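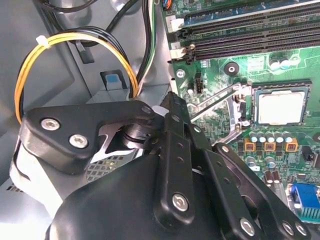

# Session 4: The Death Notice, Start to Finish

Handout for October 18, 2026. Bring it back next time, we'll be marking it up again!

Okay, so last session we read a big stack of notices out loud and argued about which ones made us want to have met the person. Tonight we write one. I've put my notes here in more or less the order I'll talk, but I wander, you know this by now, so leave some room in the margins.

## Notice or obituary?

People use the two words for the same thing and I've stopped correcting them at parties. For this class, a **death notice** is what the family writes (or the funeral home writes from a form) and pays for. An **obituary** is what a newspaper writer reports and the paper runs as news. We're doing the first kind. The family has the last word on every line, even the lines you love and they don't.

Money comes into it sooner than you'd think. The Bernach Courier charged $118 for the sample on page two, which ran 273 words, and the photo was extra. Always ask for the rate sheet before you draft. I once wrote a gorgeous long thing for a cousin's mother-in-law and then had to sit at the kitchen table with her kids and cut it in half. Not a fun evening.

## The opening line

Full name, age, town, date of death. Boring on purpose! Someone who knew her in grade school is going to be skimming, and they need to know in one line if it's her.

A few things we'll fight about:

- **Nicknames.** Quotes or parentheses, either one, but stick with it. If all of Casberg knew him as Bud, then Bud goes in the first sentence.
- **Maiden names.** Parentheses, usually. Ask the family how she signed things.
- **"Passed away," "died," "went home to be with the Lord."** I say "died" in my own writing. I write whatever the family says in theirs.
- **Cause.** Only if they offer. Don't fish.

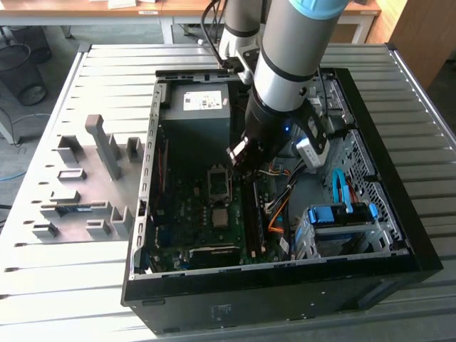 Once the opening line is done, you get to the life itself, and the temptation is to pour in every fact the family hands you: schools, employers, dates, lodge memberships, the lot. I do it too, on a first draft. Our practice person tonight is a man who died at 72 and spent his retirement fixing up old desktop computers for people at his church. His daughter's notes to me were four pages of job titles. Now look at the white label on that power supply, all that tiny print and the barcodes. It's all information, I'm sure somebody needs it, and I wouldn't read it at breakfast. Her four pages were like that. Then way down at the bottom she'd written that he kept a coffee can of spare screws and would never, ever sell you one. That's the line I'd put in the second paragraph.

So for the exercise, go through the daughter's notes (separate sheet) and circle just what you'd repeat to a friend on the phone. Don't fix the grammar, don't put things in order yet. Circle first. Then number what you circled by date, and write it up as one paragraph with the jobs squeezed into a single sentence if you can stand it.

Military service gets its own sentence. Branch, years if they have them, and check the paperwork with the family, because memory slides around on this stuff more than anything else I deal with. If there's a discharge document in the house, ask to see it.
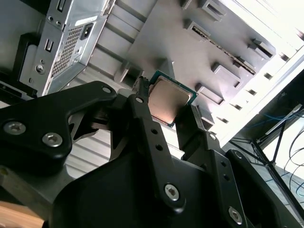
Same goes for degrees and awards, by the way. I'm not suggesting anyone's lying! It's just that "he went to State" can mean four years or one summer, and the nephew who knows which is always the one who reads the paper.

## Survivors and "preceded by"

This is where feelings get hurt, so slow down. The usual order:

1. Spouse or partner
2. Children, oldest to youngest, with their spouses in parentheses
3. Grandchildren and great-grandchildren
4. Brothers and sisters
5. Anyone else the family wants, including the dog

Grandchildren can be named or given as a number. The practice family has 11 and wants them all named, so we'll name them all, and yes, it eats words. Ask about stepchildren early. Ask about the ex. Ask if there's anyone who helped with care at the end who ought to be thanked by name.

Tsung-han Tsao, who took this class in April, brought in a notice where the two halves of the family had sent in separate survivor lists and the paper had run both, one right after the other. We spent most of an hour merging them. If you get two lists, make one, send it to everybody at the same time, and wait for answers before it goes anywhere.

Read the names aloud, too. I catch more misspellings that way than I do with my eyes. And get each one in writing, in an email or a text. Names taken down over the phone by a tired person are the number one reason I hear about corrections.

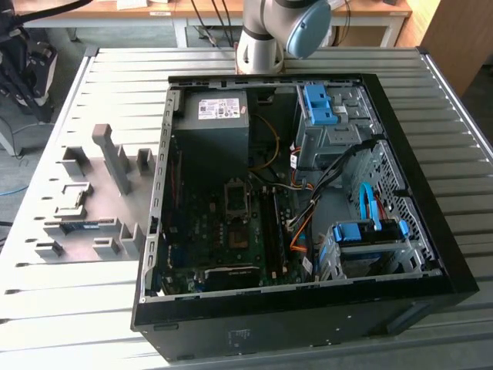
"Preceded in death by" comes after the survivors in most of the papers here, before them in some. Check a recent issue and copy what they do. Parents first, then spouse, then siblings, then children if there's that sorrow in the family. I leave out the word "infant" unless they ask for it, and quite a few do ask.

## Services

Day, date, time, place, street address. Visitation is separate from the service, so give both times. If it's private, say it's private and stop there. Lovance Funeral Home and Ng Memorial Chapel will both send you their standard wording if you call, and you should use it as is, including the way they like their own name written.

For memorial gifts, one or two places is plenty. "In lieu of flowers" sounds stiff to me but readers know what it means. Call the charity and ask what name to put on a check.

## Before you send it

- Do the math on the age. Birth date, death date, subtract. Then have someone else do it.
- Is the same name spelled the same way every time?
- Did the deadline move for a holiday? They do that.
- Has *one* family member said yes to the final version, in writing?

## For next time

Finish the practice notice and keep it under the length of the sample. Bring two copies, one clean and one you don't mind me scribbling on. If you'd like to write about somebody of your own instead, please do, and tell me beforehand if you'd prefer not to have it read in class.

Also somebody left a blue umbrella under the back table. It's in my car.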